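# Chapter 6. When the Packing Table Changes

**After this chapter you should be able to:**

- explain the difference between a job, a task and a movement;
- describe which parts of manual packing work are easy to give to a machine, and which are not;
- discuss how the working day changes for people who stay at the table;
- read a simple stop record and ask useful questions about it.

**Words to know:** *task, pick, kit, stop, handover, recovery, pace*

## 6.1 A morning at Skudis

The company Skudis packs travel kits for hotels and ferry lines. A kit is a small box with toiletries: a toothbrush, a razor, perhaps a packet of something and a small item which the customer has chosen. The work was done by hand for 17 years. A packer stood at a wooden table, took the items one after another, laid them in the open box and pushed the box to the next colleague, who checked it and closed it.

In March the company placed a pair of robot arms at two of its tables. The arms came through the supplier Nordin, and the program that decides where to grip was delivered by a smaller firm, Gemen. The other tables remained as they were. This is a common way to begin, and it has one advantage for students of working life: under the same roof we can see the old and the new way of doing the same work.

Ivar Sæther has been a packer at Skudis since the company opened. When he was asked what the change meant to him, he did not speak first about the arms. He spoke about his hands. "Before, my hands knew the razor and I could think about other things," he said. "Now my hands are free, but my eyes are busy the whole shift." We will come back to this sentence several times in the chapter, for it contains a large part of what the research on automated workplaces is concerned with.

## 6.2 Jobs, tasks and movements

In daily speech we say that a machine "takes a job". This is usually too rough. A job consists of many tasks, and each task consists of movements. When Skudis described the job of a packer before the change, the description was one line long: *packs kits according to order*. When the packers themselves were asked to write down what they did, the list filled 2 pages. It contained such things as:

- turning a toothbrush so that the head does not press against the razor;
- noticing that a packet is glued badly and putting it aside;
- moving items closer when a colleague has short arms or a sore shoulder;
- telling the warehouse, before it is too late, that one item is running out;
- showing a new person how to do all of this.

Only the first of these is a movement which an arm with a gripper could take over directly. The others are judgment, care and communication, and they had never been written down at all.
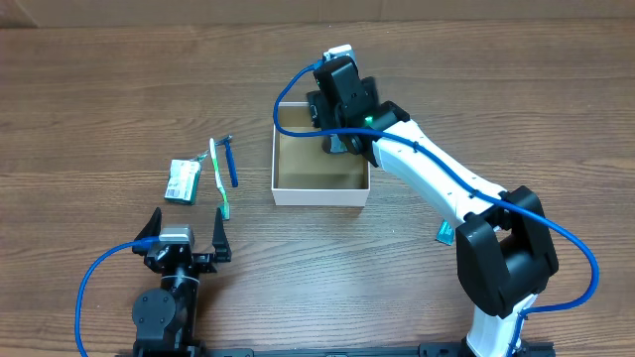 The movement itself is also more difficult than it seems to a person who has done it for many years. A gripper with two fingers must come to the item from a suitable side. A toothbrush is long and narrow and gives little to hold. A flat packet lies close to the wood, and when two items touch each other or cross, the machine has to decide which one to take first. A human packer solves this with a small push of the finger and does not remember it afterwards. For the machine, every such push must be learned or programmed.

For this reason the people at Skudis soon began to lay out the items differently. They left more space between them. No instruction told them to do so. They had seen what helped, and they adapted. We call this **hidden preparation work**: effort that people add so that the automatic part can succeed. It is rarely counted when a company calculates what it has saved.

## 6.3 What remains, and what is new

After the change, each pair of arms has one operator. The operator fills up the items, watches, and steps in when there is a stop. Four kinds of work can be seen in this role.

**Supply.** Items and empty boxes must be in reach of the arms. It is physical work, but it comes in short periods with pauses between.

**Watching.** The operator looks for a kit that is incomplete or an item that lies wrong in the box. Watching for a long time is tiring, also when nothing happens – many operators say it is most tiring exactly then.

**Recovery.** When the arms stop, the operator must understand why, correct the situation and start again in a safe way. Here the old experience from manual packing is worth much. A person who has never packed a kit by hand often needs longer to see what is wrong.

**Handover.** At the end of the shift the operator tells the next one how the table has behaved. At Skudis this was first done orally, later in a notebook which the operators bought themselves.

The **pace** has changed also. At a manual table the packer can work quickly in the morning and more slowly after lunch, as long as the total is reached. The arms keep the same speed, and the operator must follow them. Some like this, and say that the day is calmer. Others miss the freedom to decide over their own hours.

## 6.4 Reading a stop record

During the first period the two tables produced 1,643 kits. For every stop the operator wrote one line with the time, the item and the action taken. Management wanted to know only one number, namely the stops for each 500 kits. The operators were more interested in the last column, where the words "moved item by hand" came back again and again.

Both ways of reading are correct, but they lead to different decisions. The number tells if the table is getting better. The column tells who is making it better, and with what effort. In the neighboring company Skosto, which put in similar equipment, the column was removed from the form to save time. Half a year later it was put back – the engineers had no other way to learn why one shift had so few stops and the other so many.

## 6.5 Questions for discussion

1. Choose a job you know well. Describe it first in one line and then as a list of tasks. Which tasks were missing from the line?
2. Read again what Ivar Sæther says about his hands and eyes. Is his work now lighter, heavier, or only different? Give grounds for your answer.
3. Should hidden preparation work be written into the job description? Discuss it from the side of the operator and from the side of the employer.
4. Design a stop record with no more than five columns. Show it to a fellow student and let him or her explain what can be learned from it.

In the next section we look at training, and at the question of who should be asked before the equipment is ordered.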